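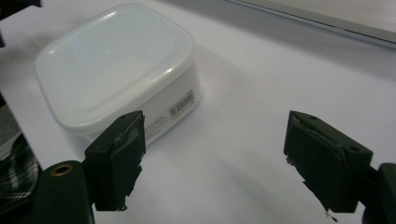

Ticket 3000545
Product: Rimine square food container with lid
Category: Lid / seal
Status: Reopened by customer
Opened: October 2018

What's the problem?

Hi Flalleck support! I bought 3 of the Rimine containers from your web shop and two of them are great, no complaints, soup goes in the bag and stays there. The third one leaks. Only at one corner, and only if it's on its side, but my bag is always on its side, so that's every day for me.

What have you tried already?

Okay, so I went through your help page top to bottom before writing in. Washed everything by hand and let it dry overnight. Pressed the lid down starting from the middle and working out to the rim, then tried it the other way around (corners first). Same drip both times. I gave the lid a quarter turn and tried again, because it's close enough to square that it goes on any way you like, and the drip stayed at the same corner of the box. So I'm pretty sure the lid is fine and it's the box! I also borrowed the lid off one of the good ones and got the drip with that too.

I do have an old Runano tub that gets mixed up with these in the drawer but I checked, it's a different size and the lids don't swap.

Update from customer

Thanks for the fast answer. You asked me for the code on the label. It's the little one with the barcode on the side wall, near the corner, and I'm afraid mine has been through the sink a few times. I get a 2 at the start and then it's anybody's guess. There's a line of gray print low down on the same side as well, would that help? It's tiny. I tried with a flashlight and my reading glasses and gave up.

You also asked me to take the lid off, tip the box over and check the bottom and the rim for warping.

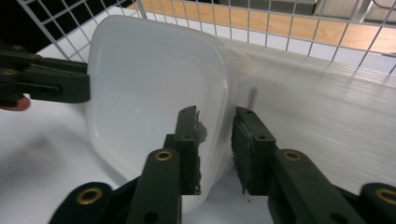 Rimine box tilted, base toward you, lid off. The small gray mark is over on the right side.

I can't find a crack anywhere on the bottom. I ran a fingernail along the rim and there's one spot, at the leaky corner, where it dips a tiny bit. You'd never spot it by eye, or I wouldn't. When I put it upside down on the kitchen counter and push on that corner it rocks a little. The good ones don't rock at all.

And no, it hasn't been in the microwave with the lid on. It did go in the dishwasher, bottom rack, probably more than once (my fault if that's not allowed, but the leaflet only says "dishwasher safe" and doesn't mention racks!).

Update from customer

Tried the hot water thing you suggested. Filled the sink, left the box in for a few minutes, snapped the lid on while the plastic was still warm and let it cool down with a can of tomatoes on top. It's better! Water test on its side over the sink: dry for a while, then one slow bead at the corner. Before, it was a proper trickle.

So it's fine for rice or cut fruit now, and I'll keep using it for that, but I still wouldn't trust it with soup. I'm reopening the ticket because the automatic email said "resolved" and I don't think we're quite there yet.

Could you send me just the box without a lid? I don't need a whole new set. If you only ship them together that's okay too. Same delivery address as the order, please leave it with the Tudose shop downstairs if I'm out, they take packages until closing.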